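4. Listening at home: how small drum and bass labels put a compilation together

We turn now to the part of the study that gave us the most pleasure to carry out, and which, we must admit, took a good deal longer than we had planned. Having set out in Section 3 how the two labels, Skisix and Tradden, came to share an office above a shop in Clondton, we wanted to understand how a compilation album gets its running order. It is a question that listeners rarely ask, and yet everyone we met at the labels had a strong opinion on it, usually offered before we had sat down (and often again on the stairs as we were leaving).

The album we followed most closely was Lightfoot, a collection of 30 tracks drawn from both catalogues, the oldest of them first pressed in 1992. Work on it began in January, when the staff of each label drew up a long list without seeing the other's. Between them the lists held 70 titles. We had expected the trimming to be a quarrel over favourites, and there was certainly some of that, but most of the talk was about something rather more homely: what a person might be doing while they listened. One of the Skisix staff kept coming back to the idea of somebody washing up. A slow, heavy track was fine for the first sink of plates, she told us, but by the time you had got to the saucepans you wanted something with a lift in it!

This way of thinking will be familiar to readers of the earlier work on radio and housework, and we were glad to find it alive and well in a kind of music so often written about as though it only existed in clubs after midnight. In our interviews the club did come up, of course, and fondly. Several people could remember exactly where they had been standing when they first heard a particular bassline. But when it came to placing that same tune on the album, they spoke of kitchens, buses, long drives to see relatives and the last hour of a shift.

The running order changed many times. The early versions followed the dates of the recordings, which everybody thought sensible and hardly anybody enjoyed hearing. A later version put all the vocal tracks together in the middle, and this lasted a fortnight before the Tradden side asked for it to be undone, on the grounds that it felt like two records with a concert in between. What they settled on in the end was a set of small runs, four or five tracks each, with a quieter piece to let the ear rest before the next run began. Tempo mattered less to these choices than we had supposed it would. Key mattered a little, and the sound of the drums mattered a great deal; a crisp, bright snare following straight on from a muddy one was described to us as being like having the curtains pulled open by somebody else.

We were also struck by how much weight was given to the final track. Nearly all of our interviewees held that it should be short, and that it should be one of the old ones, although they could not agree on which. The two labels in the end each chose one and the pair were placed side by side, so that the album, rather sweetly, has two endings.

Our notes were checked with both labels, and the wording of this section was agreed on Apr 15, 2026. We come back to the matter of home listening in Section 5, where we set these conversations beside the letters sent in by people who bought the record.

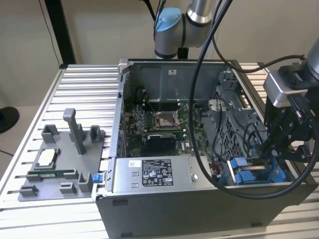 Figure 2. Dell desktop tower on its side with the side panel removed, showing the motherboard, empty CPU socket and graphics card.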